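Droltedska 64 Laptop Dock

Plundska Refurbished > Docks and stands > Droltedska 64

Price: £64 (yes, the same as the model number, we noticed too)
Condition: refurbished, grade B
In stock: 11

The Droltedska 64 is a dock for people who own one laptop, two screens and a growing heap of adaptors they no longer trust. One cable goes to the laptop. Everything else plugs into the back, where you will never have to look at it again until the network lead needs finding.

These came out of an insurance office in Skultville that bought a great many docks and then told everyone to work from home. Most have barely been touched. A few have been touched by someone who ate crisps, and we have cleaned those.
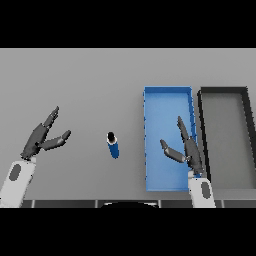

Simulated tabletop with two open trays and a small blue cylinder.

What it does

Charges the laptop through the same cable that carries the picture. Runs two external monitors, provided your laptop can manage two, which you should check before ringing Glykeria Economou on the support desk. She will ask you to check while she waits, and she is good at waiting.

Lid-closed working is fine. Set your laptop to do nothing when the lid shuts, or it will go to sleep and you will blame the dock.

What it does not do

It will not charge big gaming laptops at full speed. It will not wake a laptop that is switched off. The headphone socket is on the back, a decision made by somebody at Droltedska who presumably listens to nothing.

Specification

Video: two outputs, full-size
USB: four at the back, two at the front
Network: wired, one socket
Audio: one socket (see grumble above)
Laptop cable: fixed, 64 cm
Power supply: included, heavy, gets warm
Colour: black, or the grey that black turns into

Grade B, explained

Grade B means it works and has been looked at by Azlan Lubis, who tests every port with a real device in it. Expect light scratches on the lid and possibly the ghost of an asset sticker. Rubber feet are replaced if missing. We don't do grade A, as we have never met a second-hand dock that deserved it.
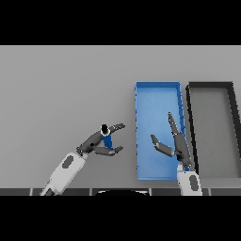
Blue cylinder between the fingers of the left hand, rendered view.

From buyers

"Works. Cable could be longer. Cable could always be longer." Nathalie McIntyre

"Second monitor flickered until I swapped the lead I'd had since university. Four stars, one withheld for making me get under the desk." Stamatia Sfakianakis

Delivery and returns

Orders placed before noon leave the same day. You have 26 days to change your mind, and we pay return postage if the fault is ours. Please send back the power supply as well. We have a shelf of docks without one and it is a sad shelf.

Warranty is one year and covers everything except tea.

Also worth a look: Plundska laptop riser, spare power supply for Droltedska 64, Mitsotakis-Vlachou monitor arm

Stock code: PL-669
Page last checked by Debora Gentile, 12 Jun 2019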